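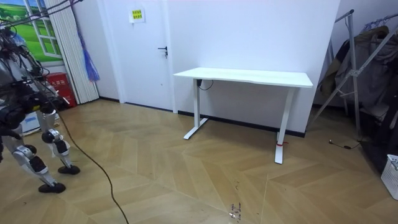
I've been nosing into other people's workspaces for this newsletter for five years now, and I don't think I've ever been as jealous of a floor as I was on September 28, 2021. The new shared work suite on the Lorthorpe side of Gristumville is nearly ready for its first tenants, and I got to poke my head in before the furniture order is finished!

The floor is light tan wood laid in a herringbone pattern, zigzagging all the way up to a thin black baseboard. Bezawit Feyisa, who is running the fit-out for Yimer, told me they argued over the direction of the zigzags for 10 days. (She won.) The walls are plain white, and so is the standing desk, which has nothing on it yet and looks very grown-up that way. I give it a week before it's covered in mugs.

My favorite thing in the room, though, is the mural. It's painted up like a window with white frames, and you look "out" at green grass and blue sky, with a white pleated curtain hanging next to it. I'm a sucker for that kind of thing, and after a winter in my own office, which looks onto the back of a tire shop, I'd take painted grass any day.
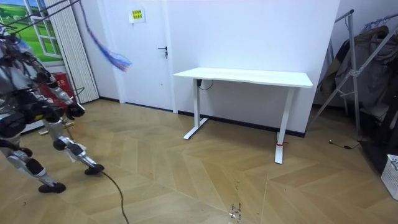

*The window mural and pleated curtain in the new Gristumville suite.*

There's still a list, of course. The floor needs a good sweep, more desks are coming from Cavinholm, and Bezawit wants a proper nameplate for the white door with the black handle. She's also still deciding on lamps, and if you have opinions about lamps she would love to hear fewer of them.

Seven people have signed up for a spot so far, and rent will be $506 a month with the desk included. Doors open in December. If you'd like to walk through before then, call the Yimer front desk and ask for Bezawit.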